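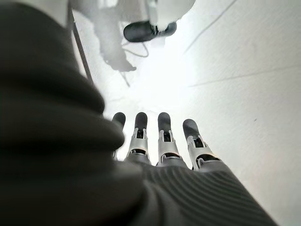
## Cleaning the fingertip pads and finger joints

We do this job on the left hand of the Drellavness cell every 1,000 cycles, and sooner if the grip becomes weak. It takes 35 minutes.

1. Send the hand to the service pose, with the four fingers straight. Switch off the drive power and wait 2 minutes.
2. Wipe each rubber-like pad with a damp cloth. Do not use solvent - it makes the surface sticky after some weeks.
3. Brush the dust from the gap between the silver side plates of each joint. Use a dry, soft brush and do not push on the black linkage parts.
4. Bend every finger slowly by hand, 4 times. If one feels rough, brush its joint again.
5. Clean along the ribs on the back of the hand, never across them.

Put the power on and run the open-close test from the Heltden panel. If one finger stops early, write it in the log and call the Hustham workshop before you start production.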